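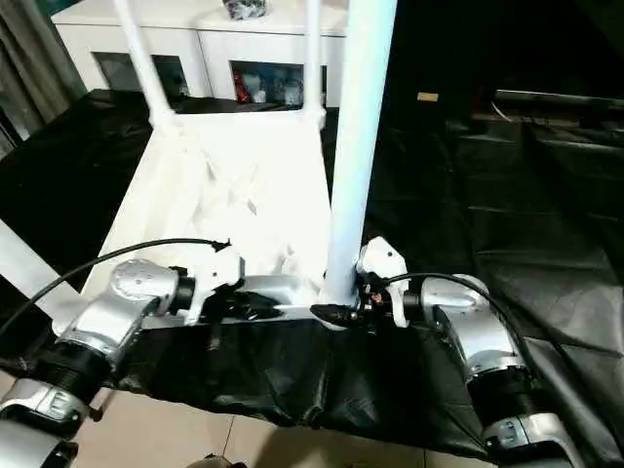
Demonstration gathering (robotics)

Demonstration gathering is the job of collecting examples of a task being done so that a learning system can pick the task up from them. One complete go at the task is called an episode. I've been editing the robot pages on this wiki since January, and this one was a stub for ages, so I've filled it out with what I know from doing the work myself (corrections welcome, the talk page is open!).

Overview

With a two-armed robot, the usual way is for a person to steer both arms through the job while the computer saves everything: the pictures from the cameras, the angle of every joint, how far each gripper is open. Later a program is trained to guess the next movement from what the cameras and joints report. I love how plain the idea is. You do the thing, you save it, you do it again, and then you do it again with the part turned a little.

How the arms are steered

There are two common setups. In the first, the operator holds a smaller pair of arms and the big pair copies them. In the second, the operator wears a headset and moves two hand controllers. I learned on the first kind and still like it better, mostly for work where both grippers have to meet over the same part, like a rail or the foot of a pole. Headset people will tell you the opposite, and they do get a nicer view.

Episodes and sets

An episode can run from a few seconds to several minutes. The Hovik set, which is the one I worked on, has 400 episodes of frame handling, and the team at Bunnag later put together 800 shorter ones with smaller parts. Bigger isn't always easier to learn from. The Bunnag episodes came from a whole crowd of operators with different habits (some go left hand first, some wait for both), and the first program trained on them dithered quite a bit before each grasp.

Each episode gets a short written label, such as "hold the rail with the left gripper." At Vevanance, where I did my labeling, we wrote these the same day, while we still remembered what the operator had been going for.

Choice of objects

Blocks and cups are the classics, but large, light things are popular too. Plastic frames, poles and stools give both arms something to do, and they slide if you push them carelessly, so the operator has to pay attention. Glossy plastic is a pain for cameras, I'll admit. A plain dark cloth on the table helps pale parts stand out, though the folds move around between episodes and you have to decide whether you care. I stopped smoothing mine.

Failed episodes

Whether to keep the bad ones is a long argument. Fullness, the sorting tool most of us used, tags every episode as kept, dropped or "recovered." That last tag is for when something slips and the operator fixes it without starting over. I'd keep every one of those! A program that has only seen perfect grasps tends to have no idea what to do after a poor one.

See also

Joint recording
Gripper types
Two-arm coordination
Episode labeling

This page was last edited on 20 March 2019.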